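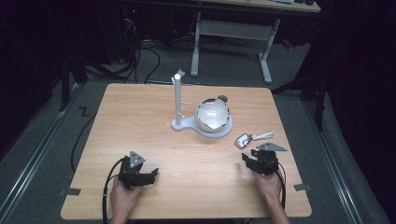 Notes from the Skarden open day, 2019-02-13

I went for the afternoon session, which had 22 people signed up and was split into two groups. Mine started with the teaching stations and finished with the arm cell, so these notes run in that order.

Skarden records manipulation tasks with hand-held grippers. The operator holds one in each hand and does the job directly, with no arm involved. The recorded motion is processed afterward and used to train a controller for the two-arm cell next door, a setup they call Wetero. Teodora Krasniqi ran our station and took questions while she set up.

The demonstration task was a keychain and a small white stand with a peg on the post and a bowl on the base. It sounds trivial. A keychain with a fabric strap is a poor object for a parallel-jaw gripper: the tag is stiff, the strap is not, and the ring between them lets each part move on its own. Krasniqi said the strap is where most of the bad recordings come from. If you grip it too far from the ring, the tag swings and the approach to the peg has to be done again.

Each of us got 3 tries. The handles are lighter than I expected, but the cables pull on the wrist when you rotate inward, and I lost my first grasp that way. Feedback through the jaws is weak. You get contact, and very little about how firm the contact is. By the third try I had stopped watching my hands and was watching the jaw tips only, and that helped.

A few numbers from the talk. A usable session at this station is 320 recordings, collected over several days. An operator works 35 minutes and then takes a break, as the wrist angle drifts after that. Failed grasps are kept and labeled separately.

The arm cell was less convincing. Wetero ran a sorting routine at low speed, stopped once on a joint limit, and was restarted by hand. I asked about cycle time and was told it is not a priority before October - a fair answer for a research cell.

Grukska and Živković both had tables in the lobby. I picked up the Grukska cable guide and will write about it once I have mounted one on my own bench.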